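### 3.2 Workstation, case layout and teardown order

All towers were opened lying on their side on the slatted bench, panel off. Same bench for the Stollville units and the Fetholm units. Screws go in the lidded tray, never on the slats, they fall through. Fig. 2 gives the layout we refer to for the rest of the section.
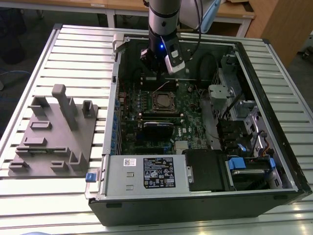
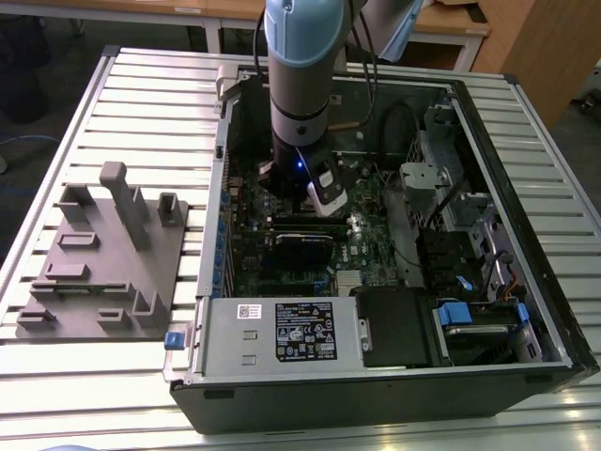

**Figure 2.** Desktop tower on its side on the bench, side panel removed. Green motherboard in the middle, silver power supply along the bottom of the case, hard drive in its bay to the right of it. First view also shows the inner face of the side panel, set down at the left, and the open CPU socket; second view shows two black memory modules and the DELL logo on the board.

#### 3.2.1 Access to parts

Blue means touch. This holds for most office desktops we handled and it's the main reason the teardown order below is so short. In Fig. 2 the latch at the left end of the power supply is blue and so are the two clips at the drive. Parts without a colored release take longer, mostly because of hunting for the screw.

Order used throughout:

1. Side panel. Lay it down flat, inner face up. The posts and clips on that face snap if the panel is leaned on.
2. Hard drive. Squeeze both clips, slide out, bag and label right away (data policy, see Section 2).
3. Expansion card.
4. Memory. Both end tabs down, lift straight.
5. CPU. Open the retention frame, lift the chip by its edges, close the frame again over the socket.
6. Power supply. Last, because its wiring crosses other parts in a lot of cases.

Step 5 needs care. An open socket with pins showing is the easiest thing in the whole case to ruin, and a board with bent pins drops from resale grade to scrap in our grading (Hestent sheet, column 3). Sleeves and loose cables are the usual culprits. Tie cables back first.

#### 3.2.2 Cables

Not cut. Cutting is faster but a cut SATA cable is worth nothing and a cut power lead makes the supply unsellable. Unplug at the board end first, then the drive end. Where a bundle of colored leads comes out near the drive bay we fold it back over the edge of the case so the bay stays clear. Small thing, saved alot of snagging.

#### 3.2.3 Sorting and labels

Recovered parts go in 2 streams, resale and material. The power supply label is read with the unit still in place, it faces up when the tower is on its side, and the rating is typed in before removal. Barcode stickers stay on. We tried peeling them for a cleaner look and then could not match parts to the log, so those units were left out of the analysis.

Time limit per tower was 90 minutes including logging. Towers over the limit were finished anyway but are marked in the Bellini table and treated seperately in Section 4.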